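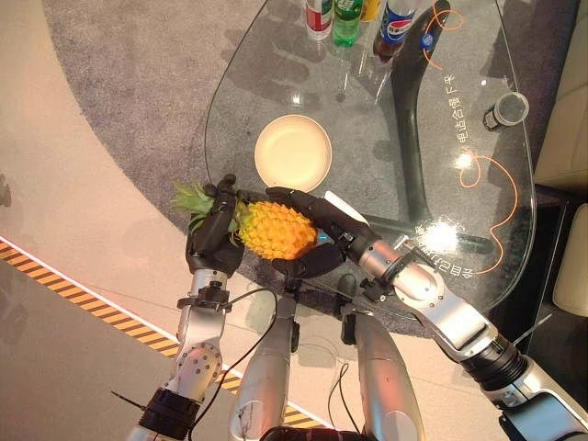
《盐道旅馆》是Sânziana Furtună创作的长篇言情小说，为“卡列罗”（Callero）系列的第二部，由法德赛德出版社（Fadside）出版，首发日期为2024年8月24日。小说讲述旅馆继承人玛拉·胡萨尔（Mara Husar）与测绘师托马斯·多维尔（Tomas Dovel）在一个旅游淡季里重逢并恢复关系的经过。全系列计划出版六部，各部主角不同，故事都发生在海滨小镇卡列罗，人物之间多有亲属或旧识关系。

书名

书名中的“盐道”指卡列罗镇从旧盐场通往码头的石板路，胡萨尔家的旅馆位于这条路的上端。该旅馆在系列第一部《渡口以南》中已经出现，当时只称作“坡上的旅馆”，没有正式名称。作者在本书后记中写道，旅馆的名字是写到第二部时才定下来的，第一部再版时相应段落未作改动。

创作与出版

Furtună在《渡口以南》完稿前便开始构思本书。据后记所述，玛拉原本只是第一部女主角的表姐，出场不多，主要负责在婚礼筹备的几章中与花店和乐队交涉。责任编辑读过初稿后建议扩充她与托马斯在码头争吵的一场戏，作者由此写出两人过去曾订婚的背景，并将其留到第二部展开。

初稿采用第一人称，全部由玛拉讲述。作者写到中段时改为双视角，托马斯的部分以第三人称写成，已完成的章节随之重写。后记提到，改写过程中删去了一条关于旅馆地产纠纷的支线，其中部分内容后来并入系列第四部的大纲。

出版社于同年7月在读者通讯中刊出前两章，正式版稍后上市。首印2,000册，平装，另有电子版同步发行。首印本附有一张卡列罗镇手绘地图，再版时地图移至卷首，并补上了第一部遗漏的灯塔巷。有声版由两位朗读者分别录制玛拉与托马斯的章节。

情节

玛拉的祖母去世后，把旅馆留给了玛拉和她的弟弟安德烈。安德烈希望出售，玛拉则打算经营完最后一个冬季再作决定。旅馆后方的挡土墙在秋雨中出现裂缝，镇政府派来勘测的人正是托马斯。他在婚期前离开卡列罗，此后多年没有与玛拉联系。

托马斯原定停留数日，因渡轮停航滞留镇上，只能住进旅馆。两人起初仅就挡土墙的修缮方案交谈。玛拉在清理祖母的房间时发现一叠未寄出的信，收件人是托马斯的母亲。信中显示，祖母当年曾借钱给多维尔家偿还渔船欠款，托马斯离开小镇是为了到外地工作还清这笔钱，而祖母应他的请求没有告诉玛拉。

玛拉得知后更为愤怒，认为两人都替她作了决定。她拒绝继续与托马斯合作，并通知安德烈同意出售。此后数章转入托马斯的视角，叙述他在外地的生活，以及他几次买好船票又退掉的经过。

买主前来看房的当天，挡土墙局部坍塌，通往后院的路被堵住。镇上居民协助清理，托马斯留下来监督加固。玛拉在账房里找到祖母保存的还款收据，最后一张的日期早于祖母去世，说明债务已经还清。她到码头找到托马斯，两人谈了一夜，没有立刻和解。小说最后一章发生在次年春天，旅馆重新开业，安德烈保留了自己的份额，托马斯在镇上租下一间办公室。尾声为《渡口以南》男女主角的女儿举行命名礼，玛拉与托马斯一同出席。

主要人物

玛拉·胡萨尔：旅馆继承人，曾在邻市的一家会计事务所工作。性格谨慎，习惯记账，小说各章中她的部分多以账目条目开头。

托马斯·多维尔：测绘师，渔民之子。第一部中仅在码头一场戏露面，当时他回镇办理父亲船只的过户手续。

安德烈·胡萨尔：玛拉的弟弟，在外地从事建材生意，与姐姐在旅馆去留问题上意见不合。他是系列第三部的男主角。

维奥丽卡·胡萨尔：玛拉的祖母，小说开始时已去世，主要通过信件和其他人物的回忆出现。

伊琳娜：旅馆厨师，在胡萨尔家工作多年，是少数知道借款一事的人。

结构与风格

全书分为上下两部分，以挡土墙坍塌为界。上半部分玛拉的章节居多，下半部分两人的章节交替出现。祖母的信件以全文形式插入，不单独成章。信中有若干方言词，作者没有加注，含义大多可以从上下文推知。

小说属于言情类型中的“旧爱重逢”题材，恋爱关系的推进较慢，男女主角在全书过半后才首次单独用餐。亲密场面以省略方式处理，与系列第一部一致。书中对旅馆日常经营着墨较多，包括淡季房价、锅炉维修和与洗衣房的结算，这些内容同时承担交代人物处境的作用。

与系列其他作品的关系

本书的时间线从《渡口以南》的婚礼之后开始，与该书尾声有部分重叠。码头争吵一场在两部书中各写了一次：第一部由旁观的女主角转述，只听到后半段对话；本书从托马斯的视角补全。两处对话有一句措辞不同，出版社在再版说明中确认这是有意保留的，用以表现旁听者的误听。

第二部与第三部之间另有一篇短篇《冬季账簿》，篇幅不足百页，讲述伊琳娜与渡轮船长的故事。该篇最初只向通讯订户提供，后收入本书的精装版。精装版限量200册，附作者签名页，正文与平装再版本相同。

反响

类型小说读者对本书的评价总体高于第一部。书评较多提到玛拉得知真相后的反应，认为作者没有让误会解除后立即转入和解，人物的怒气有足够篇幅展开。祖母这一角色也受到讨论，部分读者认为她隐瞒借款的理由在信中交代得不够充分。

批评意见集中在中段的节奏上。托马斯回忆外地生活的几章连续排列，玛拉在此期间没有出场，有读者认为应当与旅馆的情节穿插。另有意见指出，买主这一人物只在看房时出现，之后没有下文。Furtună在一次读者活动中回应说，买主会在第四部再次登场，他与被删去的地产支线有关。

版本

平装初版，法德赛德出版社，附手绘地图。
平装再版，订正若干错字，地图移至卷首，增加再版说明。
精装版，收入短篇《冬季账簿》及作者签名页。
电子版，内容与平装初版相同，后随再版更新。
有声版，双人朗读，不含后记。

参见

《渡口以南》
《冬季账簿》
卡列罗系列人物列表
旧爱重逢（言情小说题材）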